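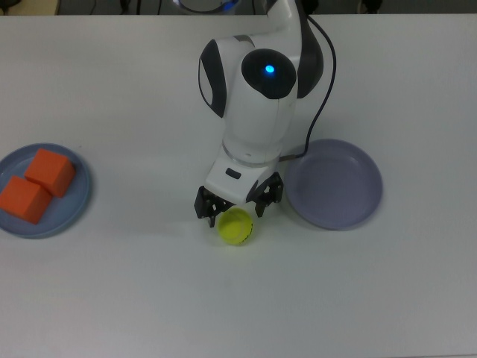
3.2 Desk surfaces and reading comfort

Respondents in Toledo and Skondberg were asked which kind of desk they used for most of their paper reading. We sorted the answers into four groups by color and finish: white matte, white gloss, wood tone, and dark. A smooth white matte top can be seen in Figure 4.

Of the 1,746 people who returned the July survey, about 40 percent worked mainly at a white surface. They reported tired eyes slightly more often than people with wood-tone desks, but the gap was small and shrank once we adjusted for age and hours of reading. Gloss tops drew more complaints than matte ones, mostly from people who sat facing a window. Dark desks were too rare in Skondberg to compare.

Pakzad (2021) found a similar pattern among library users and suggested that lamp position matters more than desk color. Our survey did not ask where lamps were placed, so we cannot test this. We also relied on people's own judgment of finish, and some may have called a satin top matte.

Figure 4. Table with a white matte top.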